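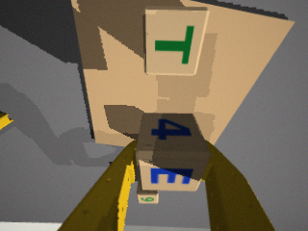
Flemville, im April

Abb. 1: Buchstabenwürfel mit grünem T, gerendert.

Start Hefte Archiv Einreichen Kontakt Suche

3.2 Nacherzählen statt Bewerten: Kinderrezensionen zur Lulau-Reihe

Zum Material kurz. 163 Rezensionen, alle von Kindern und Jugendlichen geschrieben, alle zu Bänden der Lulau-Reihe von Marlene Turcotte. Herkunft: das Leseportal der Stadtbücherei Flemville und die Rezensionshefte aus Skollodport, letztere handschriftlich, von Talha Mirani abgetippt. Rechtschreibung beibehalten. Namen der Kinder entfernt, Altersangabe nur wo vorhanden (oft nicht). Die längste Rezension hat knapp zwei Seiten, die kürzeste besteht aus einem Wort und einem Ausrufezeichen, wurde trotzdem mitgezählt.

Die Frage dieses Abschnitts: Was machen junge Leser eigentlich, wenn sie eine Rezension schreiben sollen? Die Aufgabe im Portal lautet »Sag uns, wie du das Buch fandest«. Gesagt wird das selten am Anfang. Meist kommt zuerst Handlung, und zwar viel davon, in der Reihenfolge des Buchs, und irgendwo gegen Ende bricht sie ab. Mohmand (in der Vorarbeit) nennt das »Abbruch am Spannungspunkt« und deutet es als Höflichkeit gegenüber dem nächsten Leser. Wir sind da skeptischer. In vielen Heften aus Skollodport endet der Text schlicht da, wo die Seite endet.

Kodierung. Einheit war die Äußerung, nicht der Satz, weil Satzgrenzen in dem Material kaum zu halten sind. Insgesamt 3396 Äußerungen. Kodiert haben Mirani und Tikkanen getrennt voneinander, Streitfälle wurden zu dritt besprochen. Kategorien: Handlung, Figur, Weltregel, Urteil, Vergleich mit anderem Buch, Selbstbezug, Rest. Die Kategorie Weltregel kam erst nach dem Probelauf dazu. Sie wurde nötig weil ein auffallend großer Teil der Texte Sachen erklärt wie: wer in Abbasi geboren ist, darf nicht über die Brücke; Laternen hören nur auf ihren Besitzer; wer einen Namen dreimal sagt, schuldet etwas. Das ist weder Handlung noch Figur. Die Kinder schreiben es im Präsens, fast immer, auch dann wenn ringsum alles Präteritum ist.

Der Tempuswechsel ist der stabilste Befund des Abschnitts. Beispiel aus dem Portal:

»Mirle ging dan in den Turm und hatte Angst. In Abbasi darf man nachts nicht in Türme. Sie ging aber trozdem.«

Mittlerer Satz Weltregel, Präsens. Davor und danach Erzählung. Ein erwachsener Rezensent würde hier einen Nebensatz bauen oder die Regel ganz weglassen. Die junge Rezensentin lässt sie stehen wie eine Hausordnung. Ähnlich in den Heften, dort manchmal sogar mit Unterstreichung.

Zu den Urteilen. Sie sind knapp und stehen häufig allein: »Gut.« »Ein bisschen zu lang.« »Die Tante nervt.« Begründet wird über Figuren, selten über Sprache. Wo Sprache vorkommt, geht es um Schwierigkeit (»manche Wörter kenn ich nicht, ist aber egal«). Uwe Hamann hat für die Vorgängerstudie an Sachbuchrezensionen das Umgekehrte gefunden, viel Urteil, wenig Inhalt. Ob das am Genre liegt oder an seiner Aufgabenstellung, lässt sich von hier aus nicht klären; seine Kinder hatten einen Fragebogen vor sich, unsere ein leeres Feld.

Vergleiche mit anderen Büchern: selten, aber wenn, dann ausführlich. Auffällig, dass fast nur innerhalb der Reihe verglichen wird. Band zwei sei besser als Band eins, weil der Drache mehr redet. Band drei sei schlechter, weil er zu viel redet. In neun Rezensionen wird die Reihenfolge der Bände selbst zum Thema, die Kinder haben mit dem falschen angefangen und berichten wie das war. Diese neun sind die interessantesten Texte im Korpus. Wer mit Band drei einsteigt, muss die Weltregeln erschließen, und genau das wird dann erzählt: erst dachte ich, die Laternen sind Tiere, dann kam raus, dass nicht. Eine Art Leseprotokoll, ohne dass jemand danach gefragt hätte.

Was heißt Magie in den Texten. Das Wort selbst kommt oft vor, wird aber kaum erklärt. Magie »hat« man, man »macht« sie nicht. Verben des Könnens und Dürfens überwiegen die des Tuns deutlich. Tikkanen hat vorgeschlagen, das mit dem Schulalltag in Verbindung zu bringen, Erlaubnis und Verbot als vertraute Ordnung. Plausibel, am Material aber nicht belegbar. Turcottes Text liefert diese Verben ja selbst, das halbe erste Kapitel besteht aus Verboten. Die Kinder übernehmen womöglich nur. Ein Abgleich mit dem Wortlaut der Romane steht noch aus, siehe 5.1.

Selbstbezug. Hier Unterschiede zwischen Portal und Heft. Im Portal schreiben die Kinder öfter über sich (wo gelesen, mit wem, ob heimlich nachts), im Heft kaum. Hefte wurden von Lehrkräften eingesammelt, das Portal nicht. Mehr wollen wir daraus nicht machen. Einen Sonderfall bilden Geschwister: mehrfach wird eine ältere Schwester als Autorität angeführt, die das Buch schon kennt und deren Meinung übernommen oder bekämpft wird. »Meine Schwester sagt das Ende ist traurig aber sie hat unrecht.« Kodiert als Urteil und Selbstbezug, Doppelkodierung war hier erlaubt.

Namen. Ort- und Figurennamen werden erstaunlich sicher geschrieben, sicherer als Alltagswörter. »Abbasi« ist im ganzen Korpus kaum einmal falsch, »nämlich« dagegen ständig. Vermutung: Die Namen werden aus dem Buch abgeschrieben, das beim Verfassen daneben liegt. Spricht auch dafür, dass die Nacherzählungen so eng an der Kapitelfolge bleiben. Frage für eine Folgeerhebung, bei der das Buch vorher weggelegt wird.

Grenzen. Das Korpus ist klein und einseitig, eine Reihe, zwei Orte. Die Portaltexte sind auf 4000 Zeichen begrenzt, die Hefte nicht, was die Längenvergleiche unbrauchbar macht (deshalb keine). Beim Abtippen können Fehler dazugekommen sein, die wir jetzt den Kindern zuschreiben; eine Stichprobe wurde gegengelesen, der Rest nicht. Und wer gar nichts schreiben wollte fehlt natürlich ganz.

Zwischenstand: Nacherzählung ist im Material der Normalfall, die Weltregel ihr eigentümlichster Bestandteil, das Urteil ein Anhängsel. Für den Unterricht heißt das erstmal wenig. Für die Bewertung solcher Texte aber schon etwas, denn die üblichen Raster vergeben Punkte für begründete Meinung und ziehen sie für »bloße Inhaltsangabe« ab. Nach diesen Rastern wären die neun Falscheinsteiger durchgefallen. Weiter in 3.3 mit den Überschriften, die die Kinder ihren Texten geben.

Kommentare

leseratte_sk: Unsere Klasse hat damals bei den Heften mitgemacht. Ich glaub der Satz mit der Schwester ist von mir. Sie hat immer noch unrecht.

H. Brandes: Interessant, aber warum keine Tabelle mit den Kategorien? Bei 3396 Äußerungen möchte man doch die Verteilung sehen. Kommt die im Anhang?

Lenni Tikkanen: @H. Brandes ja, Anhang B, wird noch hochgeladen.

bibo: Das mit dem Präsens kenne ich von meinem Sohn, der erzählt auch Brettspiele so. Regeln immer Gegenwart. Habt ihr Spielanleitungen als Vergleich überlegt?

Anonym: »weil« ohne Komma davor im zweiten Drittel, bitte korrigieren.

Antworten Melden Ältere Kommentare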